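Home | Services | Service Areas | Newsletter | Contact

The hot water tank would like a word

Most of us think about the hot water tank twice in its life: the day it goes in and the morning it gives up, which at Gemeck Mechanical we find is usually a Monday. It spends the years in between collecting sediment in a dark corner of the basement, without complaint. Then it complains.

If yours rumbles like a kettle full of gravel, that's mineral scale on the bottom. Forsyth has hard water, and Surkine isn't much better. 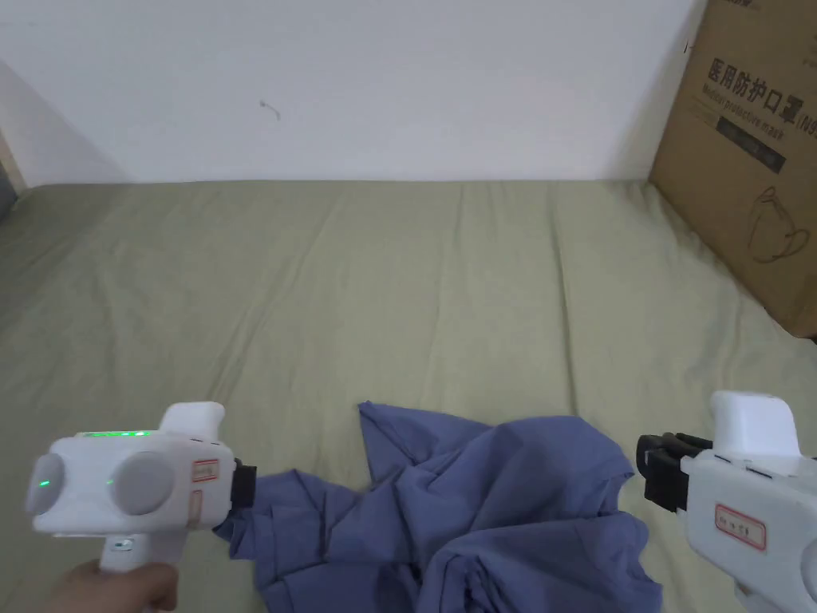
Green sheet, white wall.

A flush takes us 2 hours at most and costs $100 through November. We'll also check the anode rod - the bit that rusts so your tank doesn't have to - and test the relief valve. Tanks past year 7 get a frank chat about replacement, with a written price and no sighing through the teeth. 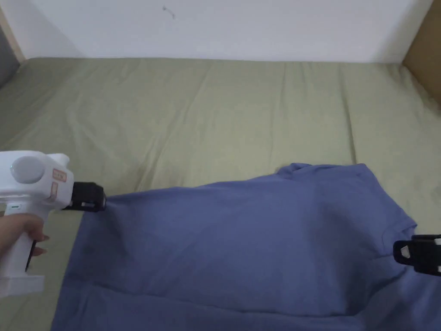

One Plorkari Road customer wrote back to say her tank had been rumbling for 4 winters and she'd blamed the neighbours. She has booked the flush and is considering an apology.

Recent items
- Frozen outdoor taps: a yearly tradition
- What your sump pump is trying to tell you
- Low-flow toilets, revisited

This site uses cookies. By continuing to browse, you agree to their use.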